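Leave the Cables Where You Can Reach Them

Opinion – Nirkbridge Cell Notes, 29 April 2025

Most of the argument about bin-picking cells is about perception and grasp planning. I think the argument is in the wrong place. After six years of looking after small cells, I would put cable dress and bin fixturing ahead of both, and I would spend the first week of any new setup on them.

The Foklow cell is the one I know best. It has one arm, one sheet-metal bin and a small set of bar stock to pick. When it was handed over, every cable ran inside a sleeve that was laced shut from the base to the wrist. It looked tidy in the acceptance report. In November a signal line to the gripper went intermittent, and finding the break took 20 hours, most of it spent cutting and replacing lacing. The replacement cable took 2.

We have left the bundle exposed near the wrist ever since. The loops are larger than a vendor would draw them, and visitors comment on that. A loop sized for the worst wrist rotation will look slack in every other pose. It should be checked at the worst pose, at slow speed, with the arm reaching down into the bin.
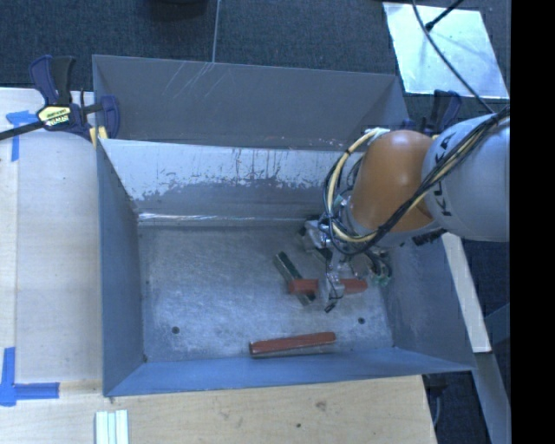 Why clamp the bin instead of bolting it down?

Clamps let the bin be lifted out for cleaning or swapped for another size, and the tape marks on the tables give the position to return it to. Bolts hold better, but they turn a short job into one that gets postponed.

The objection to clamps is drift. A gripper that touches the wall or presses a bar against the floor will push the bin a little each time, and the taught frame goes stale. The objection is correct. Our answer is to check the bin position against the tape at the start of each shift and to re-teach two corner points if it has moved. Chauhan, the integrator, wanted a welded frame. For a line running one part all year I would agree with them. Foklow changes parts too often.

Scratches and worn patches on a bin floor are also worth a log entry. A new mark usually means the approach height has changed or a fingertip is loose. The Curnia maintenance sheet has no line for this, so we added one by hand.

None of this is difficult work, and that is part of the problem – it is not budgeted. Quotes list the arm, the gripper, the camera and the software license. Cable dress appears under "installation" with no hours beside it. I would ask for those hours to be stated separately, and for the person who will repair the cell to sign off on the routing before the supplier leaves the site.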